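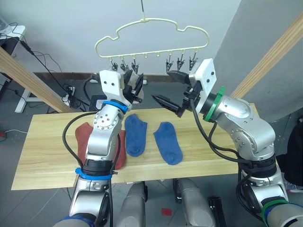 Subject: Re: [demos] Sock hanging set, May upload

Ye-rin Seo wrote:

> The sock task has reached 1,049 demonstrations, all on the
> Plilau table with the clip hanger. I'd like to freeze it and
> start training. Moodley's group want the same set for their
> folding work. Any objections?

One, sorry.

I went through 220 of these last night and I don't believe the number means what we'd like it to mean. Same blue socks, same cloud hanger, clips already open, table the same colour every time. A policy could learn where the clips hang and never look at a sock. We did this to ourselves with the Ustau set and spent 3 weeks blaming the network.

I'd also like to know who decided what goes in as a success. I found 2 episodes labelled good where the sock is on the table at the end. Maybe they're typos in the label file - maybe there are more.

Before freezing, could we get a batch with the hanger moved sideways and turned, and some grey or striped socks? Hold those out and test on them. If it copes, I'll happily shut up.

As for Moodley's lot, hanging isn't folding. They can have the files, but I wouldn't promise them anything, and I wouldn't put the count in the Emance report until someone has checked the labels.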